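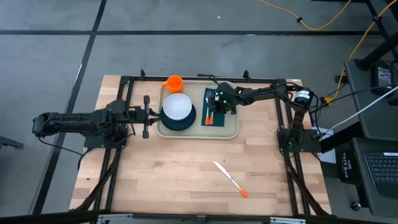
Skostby parts list, readme

Quick notes for whoever picks this up. Written September 20, 2026, between other jobs, so excuse the state of it.

What it is

A list of used car parts pulled from wrecks at the Pasham yard. One row per part. 3000 rows in this version. Covers 46 models, mostly small hatches and wagons, a few utes. No trucks, no motorbikes, no trailers. Trailers got asked for twice, answer is still no.

What's in the folder

parts.csv - the main list
models.csv - model names and years, matches on model_id
grades.txt - what the condition grades mean
old/ - last version, leave it alone, Henryk Głowacki still has a spreadsheet pointing at it

Columns in parts.csv

part_id - yard tag number. Not reused once a part is sold.
model_id - see models.csv
part_name - plain words, as the yard says it. "Guard" not "fender". "Boot lid" not "trunk". "Tyre" with a y please.
side - L, R or blank. L is passenger side. Always. Imports too.
colour - as written on the tag. "Silver", "silver grey" and "greyish" are all in there, haven't merged them.
odo - kilometres on the car when it came in. Blank if the dash was dead.
grade - 1 to 5, 5 is best
price - dollars, tax in, as of the day it was tagged
sold - Y or N
notes - free text. Can be anything. Commas in here are quoted properly now, they werent before.

Grades

Witold Krajewska did the grading for body panels, Nikola Czarnecka did engines and gearboxes. They don't grade the same way. A 4 from Witold is a panel you could paint and fit. A 4 from Nikola is a motor that ran when it came in and nothing more than that. Don't average across the two. Grade 1 means scrap value only, kept in the list so the tag numbers line up.

Glass has no grade. It's either good or it's not in the list.

Where the numbers come from

Paper tags, typed up at the counter. The odo readings got typed twice and compared, everything else once. Prices are asking prices. What people paid in the end is in the till system and isn't part of this. Please stop emailing about it.

Known problems

- 8 rows with the same part_id. Two tag books with the same numbers got used in February. Use part_id and model_id together and you'll be right.
- Catalytic converters are mostly missing, they go out the door to Urbańczyk by weight and never get a tag.
- Batteries same story.
- Some rows say sold = N but the part is long gone. The yard gets to it when it gets to it.
- Alloy wheels are sometimes a row each and sometimes one row for the set. Check notes for "set" or "x4". Not always there.
- Wagon and hatch tailgates are mixed up for a couple of the older models. Cyprian Jabłońska is going through them, fix will be in the next one.
- Accents in names broke in an early export. Fixed, but if you see odd characters in notes you've got the old file.

What people use it for

Checking whether a damaged car is worth buying for parts. Working out what a door or a headlight goes for second hand before arguing with a repair quote. Nandska loads it into their search page overnight, so don't rename columns without telling them first. Last time somebody changed "odo" to "odometer" and their page was blank till lunch.

Not good for: new part prices, insurance values, anything about whether a part is safe. Airbags and seatbelts are left out on purpose.

Opening it

UTF-8, comma separated, header in the first row. If your spreadsheet program eats the leading zeros on part_id, import that column as text.

Licence

Free to use and copy, say where you got it. Don't sell the list by itself.

Changes

This version: new tags added, notes quoting fixed, colour column split out from part_name.
Before that: see old/changes.txt, its patchy.

Corrections

Send them to Nikola Mazurek at the Pasham counter with the part_id and what's wrong. Photo of the tag helps. One email per batch, not one per row.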